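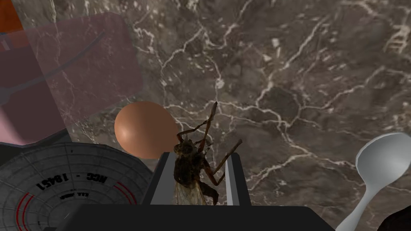
Inseto grande, parecido com uma mosca, sobre mármore castanho-escuro (imagem gerada por computador).

Lagoa de Rosales: o que o recuo da água deixou à mostra
Relatório de projeto – Estrella Maldonado, Jacinto Solís e Ye-rin Shim

Escolhemos a lagoa de Rosales porque fica perto da escola e todos tínhamos uma história para contar sobre ela! Começámos em fevereiro, com uma pergunta simples: a faixa de lodo seco da margem norte levanta mais poeira do que os terrenos com vegetação?

Montámos nove coletores entre o cais velho e a estrada de Melville e pesámos o pó ao fim de cada semana. Na margem sem plantas, o total chegou a 521 miligramas; junto ao caniçal ficou em 129. Foi uma diferença muito maior do que esperávamos, e repetimos as pesagens na balança do laboratório (duas vezes, por insistência do Jacinto).

A câmara municipal quer plantar cerca de 2.000 mudas de junco na zona exposta. Falámos com a engenheira Perla Cuevas, que nos mostrou os mapas e explicou como as raízes seguram o sedimento – uma tarde fantástica, saímos de lá cheios de ideias.

Faltou medir em dias de vento forte, e um coletor tombou na terceira semana, por isso os valores desse ponto são incompletos. O professor Eliseo Arriaga já nos emprestou um anemómetro e queremos voltar à margem norte antes da plantação.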